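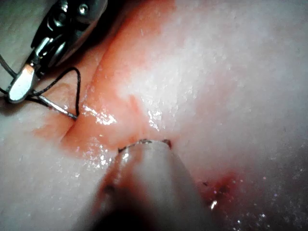
From: Ita Corrigan
To: suturing list
Subject: Re: [suturing] Black thread or the nice violet?

Ebenezer Aidoo wrote:
> We have 300 packets of the violet left and I'd like them used
> before anyone orders more. Also, does it matter if people park
> the thread in a loop while they're driving the needle? Comfort
> says it's untidy.

Ebenezer,

Black, please. On pink tissue I can follow black right up to where the needle goes into the fold. With the violet I spend my evening squinting and then blame my glasses. Keep the violet for the knot boards, where everything is white and no one's pride is at stake.

The loop is fine by me, provided it stays slack and you know which side of the jaw it went round. Comfort is right that it looks untidy — so does my handwriting, and both get there.

What I would nag about is grabbing a curved needle by its very tip. Tetteh blunted 20 that way in September and called them "seasoned".

Could someone bring the sharps bin back to room 607?

Ita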